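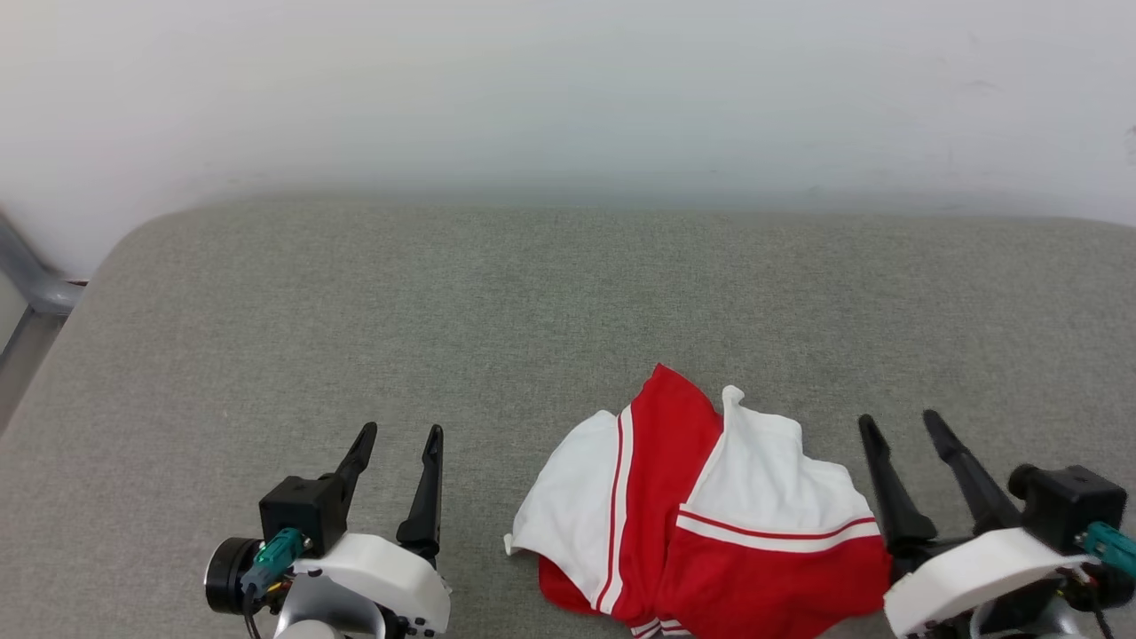 Cesia bench in speckled gray, with a red and white top on the seat

I've been sitting on, napping on and dumping laundry on the Cesia for months now, so I feel pretty qualified to sell it to you! It's the upholstered bench in our Enomano line, and the one I'd pick for a hallway or the end of a bed. The weave is fine and tight with little light and dark flecks in it — very forgiving if you own a cat (I do). The corners are rounded too, and my shins thank me daily.

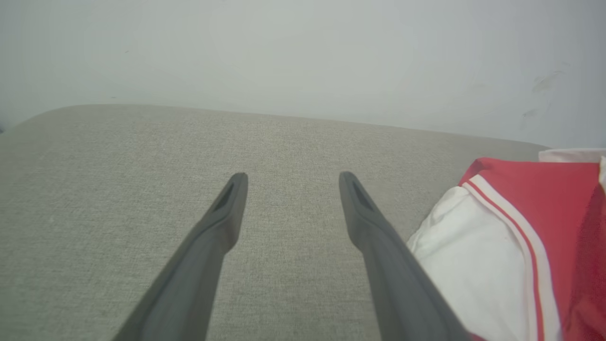
The weave up close, in pale gray

Care is easy: vacuum it, blot spills, skip the bleach.

Item no. 3564
Seat height: 18 in.
Weight: 26 lb.
Price: $400
Fabric: Martens gray

Want to try one first? There's a Cesia on the floor at our Cillusley shop — come sit on it as long as you like. The next batch ships in August, and I'm taking orders now.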